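Dernière mise à jour : novembre

Levain qui ne monte plus depuis que la cuisine s'est refroidie, que faire ?

mirabelle_du_fond

Bonjour à toutes et à tous, je me permets de vous déranger parce que je tourne en rond depuis deux semaines. J'ai un levain de seigle que je nourris depuis le printemps et qui me donnait toute satisfaction : il doublait en quatre ou cinq heures, il sentait la pomme un peu verte, un vrai bonheur. Et puis nous avons déménagé à Ilcombe, dans une maison charmante mais pleine de courants d'air, et depuis il fait grise mine. Quelques bulles sur le dessus, une odeur de vinaigre qui pique le nez, et au bout de douze heures il a pris à peine un doigt de hauteur.

Je le rafraîchis chaque matin avec 60 g de farine et 60 g d'eau du robinet, sans rien jeter (j'ai horreur du gaspillage, ma grand-mère m'en voudrait). J'ai aussi changé de farine, je prends maintenant la T130 du moulin Malabanan. Samedi j'ai tenté une miche quand même et on aurait pu caler une porte avec. Faut-il que je recommence de zéro ? J'y suis attachée, à ce pot !

pain_perdu_63

Perso j'ajoute une pincée de levure de boulangerie et c'est réglé. Les puristes vont hurler mais ma famille mange le pain.

Tante Farine

Bonjour Mirabelle, et surtout ne jetez rien à la poubelle avant d'avoir lu ma tartine (je m'excuse d'avance, je suis bavarde dès qu'on parle de pain).

D'après ce que vous racontez, votre levain n'est pas mort du tout, il a faim et il a froid. Comme vous ne retirez jamais rien, le pot grossit tous les jours et vos 60 g de farine deviennent une miette pour une telle troupe. L'odeur de vinaigre vient très souvent de là. Prenez une cuillère à soupe de votre levain, une seule, mettez-la dans un bocal propre avec 60 g de farine et 60 g d'eau tiède, et recommencez matin et soir pendant trois ou quatre jours, en ne gardant à chaque fois qu'une cuillerée. Le surplus part chez nous en crêpes ou en crackers, votre grand-mère n'aura rien à redire !

Pour la température, j'ai habité Ilomon dans un appartement où l'on voyait presque sa respiration en janvier, alors je compatis. Le four éteint avec seulement la petite lampe allumée m'a sauvée plus d'une fois. Vérifiez quand même avec un thermomètre, visez 25 ou 26 degrés, et collez un mot sur la porte du four, j'ai déjà cuit un levain par distraction et j'en ai pleuré.

Côté ustensiles, il n'y a besoin de rien de savant. Je mélange avec une simple baguette chinoise en bois, ça descend jusqu'au fond du bocal et ça se rince en deux secondes, alors que la pâte de seigle s'accroche aux cuillères comme du ciment.

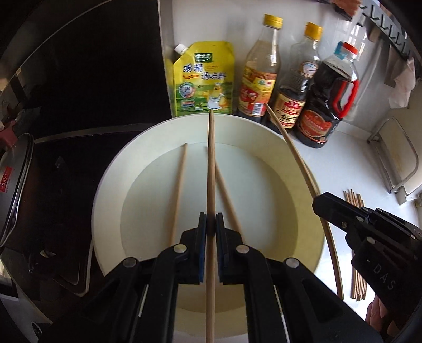
Ensuite, un élastique autour du bocal à la hauteur de départ, et vous saurez tout de suite s'il travaille. Quand il double deux fois de suite en moins de huit heures, vous pouvez relancer une miche : 500 g de farine, 100 g de levain bien mûr, 10 g de sel, et de l'eau selon ce que boit votre farine. La T130 en boit beaucoup, allez-y petit à petit. Et laissez-lui tout son temps, dans une maison fraîche la première pousse peut prendre la nuit entière.

Si au bout d'une semaine il boude encore, essayez une eau laissée à l'air libre une nuit dans une carafe. Par contre, si vous voyez du rose, de l'orange ou du duvet, là oui, on jette tout et on recommence.

mirabelle_du_fond

Merci infiniment Tante Farine ! J'ai fait le coup de la cuillerée hier soir et ce matin il y avait déjà des bulles sur les côtés du bocal. Je file acheter un thermomètre. Et je veux bien votre recette de crackers, si vous avez le courage de l'écrire.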